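**Kaplan teaching work, progress report to Bruladen**
Prepared by Ataahua Pomare, Odgate. Covers the period to the end of December.

We are behind the plan, and I would sooner say so here than in the spring. The proposal promised a gear-handling policy trained from demonstrations given by remote control. We have 2236 demonstrations. We do not have a policy I would show to a visitor.

The Bakero software reports every demonstration as "complete." I watched 50 of them from start to finish and would have thrown out 13. Most of those had long stretches where the operator hovered, lost track of depth, and backed off. A model trained on that will learn to hover. The dashboard has no column for this, so the headline total should be read with care.

Guiding the arm by hand gives smoother paths, but it's slow and tires people out. Two operators have tried both methods and they disagree about which is better. I don't think two opinions settle it.

Spending is on budget. I am asking to move the money set aside for more recording hours into reviewing what we already have.

Wrist camera views from the gear work: 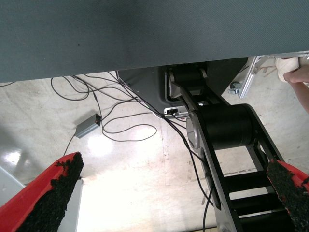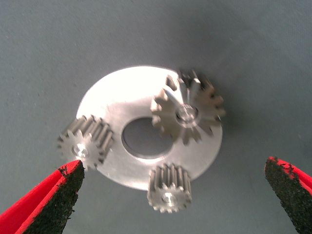
**Would doubling the number of demonstrations fix the hovering?**

I doubt it. If the same share of poor ones comes in, the model sees the same habits twice as often. Cleaning the current set first is cheaper, and we would know by the next report whether it helped.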